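Rudero presenta un regulador de luz que consiste en una rueda, y en nada más que una rueda

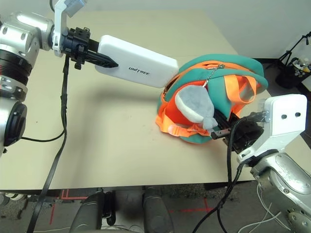 Tiempo de lectura: 2 minutos

Última actualización: 27 oct 2023

Drolotden – Rudero lanza en diciembre Gradeo, un mando inalámbrico para la iluminación doméstica que se gira hacia la derecha cuando se quiere más luz y hacia la izquierda cuando se quiere menos. La empresa es consciente de que la idea tiene precedentes. El botón giratorio lleva varias generaciones en las paredes de medio mundo, hasta que el sector decidió que para apagar la lámpara del pasillo convenía desbloquear un teléfono, buscar una aplicación, aceptar sus nuevas condiciones de uso y esperar a que cargase el plano de la casa.

Gradeo no tiene pantalla. Tampoco tiene micrófono, de modo que no hay que pronunciar el nombre de la cocina en voz alta delante de las visitas ni repetirlo más despacio. Se pega a la pared, se deja en la mesilla o se pierde entre los cojines del sofá, que según las pruebas internas de Rudero es donde acaba la mayoría de los mandos a distancia con independencia de su precio.

La rueda tiene 200 posiciones de intensidad. En Rudero admiten que el ojo humano no distingue tantas, pero el departamento técnico se encariñó con la cifra y ya estaba impresa en la caja. Una pulsación enciende o apaga; una pulsación larga cambia de habitación. Cada unidad controla hasta 7 grupos de lámparas, y cuatro de ellos pueden llevar una escena propia, por ejemplo la de cenar o la de fingir que no se está en casa.

El mando se comunica con las bombillas a través de Orakzai, la pasarela que la empresa vende desde el año pasado y que sigue funcionando cuando se cae la conexión a internet. Los ajustes se guardan en la propia pasarela y no hace falta crear una cuenta. Quien eche de menos recibir correos con novedades puede suscribirse al boletín, que sale cuando hay algo que contar – hasta la fecha, una vez.

Antes del lanzamiento, Gradeo pasó por un programa de pruebas en 1533 hogares. La queja más repetida fue que las mascotas aprendían a usarlo. La versión definitiva incorpora un bloqueo que se activa girando la rueda a tope hacia la izquierda y manteniéndola pulsada. Rudero no garantiza su eficacia con gatos.

Gradeo estará disponible en blanco y en gris, con pila de botón incluida y un adhesivo de repuesto para quienes no acierten con el nivel a la primera. Los propietarios de una pasarela Orakzai tendrán que instalar una actualización gratuita antes de emparejar el mando. El manual de instrucciones ocupa una página, con bastante margen.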